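PRESS RELEASE - for immediate use

Starkcombe photographers and writers get a year of new work on Jingate site

Harko, the documentary journal, is teaming up with the Illés Prize to publish a year of photo essays from Starkcombe. First one goes up on Wednesday. After that, one a month until July.

The series is called Jingate, after the old market quarter where most of it was made. Streets, back kitchens, the bus depot, the covered stalls before they open at 5am. Seven photographers, four writers. All of them live in the town or did until recently. Each essay pairs pictures with a long piece of writing, and several have sound as well - mostly interviews, some of it just the street.

Opening essay is by Ching-wen Fung. She spent two winters with the families who run the night stalls on the north side of Jingate, and came back with 574 frames, which the editors have cut down to a set that will fit on one page without making anyone's phone give up. Colour throughout. Text by her too. It covers the rent rises, the move to the new hall that was promised and then put off, and one very long argument over a drain.

Fung will talk about the work at Starkcombe Library on the evening of publication, 7pm, upstairs room. Free, no booking. Come early if you want a seat, the room is small and the last talk filled up.

"I didn't want it to look like a goodbye," said Fung. "People kept asking me when the market was closing. It isn't closing. They're tired and they're busy and the roof leaks, but they are open tonight and they'll be open tomorow. So I photographed that."

How it works. Harko commissions and edits. The Illés Prize pays the fees, same rate for every contributor, known name or first-timer. Contributors keep their copyright. Nothing goes behind a paywall, and schools and local papers may reprint an essay with credit once it has been up for a month. Anyone wanting to use single pictures should ask first, details at the end. 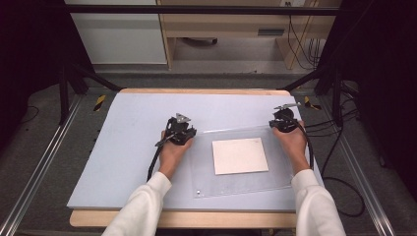
Ching-wen Fung adds that being paid the same as everyone else made it easier to say yes, and that she would have turned down any arrangement where the pictures were owned by someone else afterwards. She also asked for the stallholders to see the layout before it went live. They did, and two captions were changed.

The second essay looks at the depot and the drivers on the early shift. The third is on allotments and is mainly writing, with a handful of black and white pictures. The running order after that is not fixed - a couple of contributors are still shooting and one is waiting on permission from the hospital. We'll send a note round when we have it.

There will be a print edition too. 500 copies, newsprint, folded, no staples. Half go to the stalls, the library and the community centre to be picked up for nothing, the rest are sold through the Harko site to cover the printing. No reprint planned. Stockists outside Starkcombe who want a bundle should get in touch soon.

An open call runs alongside. Harko is looking for two more essays for the end of the run, from people who have not been published before. Any camera, phones fine. Send up to twelve pictures and a page on what you want to do and who with. No CVs please, we don't read them. Work already finished is ok as long as it was made in or near the town and hasn't been published elsewhere. Under-18s need a parent or guardian to sign the form. The form is on the site now, scroll down past the newsletter box.

Writers without a photographer can apply as well, and the other way round. We will try to match people up, though cant promise it.

For editors: a press set of six pictures by Ching-wen Fung is ready to send, with captions. Please run them uncropped and credit as Ching-wen Fung / Harko. The picture of the children at the fish stall is for use with stories about the series only, by agreement with the family. Portrait of Fung also available. Fung can do interviews on the afternoon of the launch, phone or in person, mornings no good as she is teaching.

Sound clips can be supplied for radio on request, up to two minutes each. Transcripts to follow, they're being checked.

Notes

Harko publishes documentary photography and reporting online and, now and then, on paper.

The Illés Prize supports long-term picture stories made close to home. It is given to a project, and the money is shared between everyone who works on it.

Jingate is the name of the quarter and of the series. Please don't write "the Jingate Project", we dropped that title in the spring but it's still on some of the early posters.

Press contact: Harko press desk, through the contact page on the Harko site. Put JINGATE in the subject line. Someone looks at it until 6pm on weekdays, and later on launch day.

ENDS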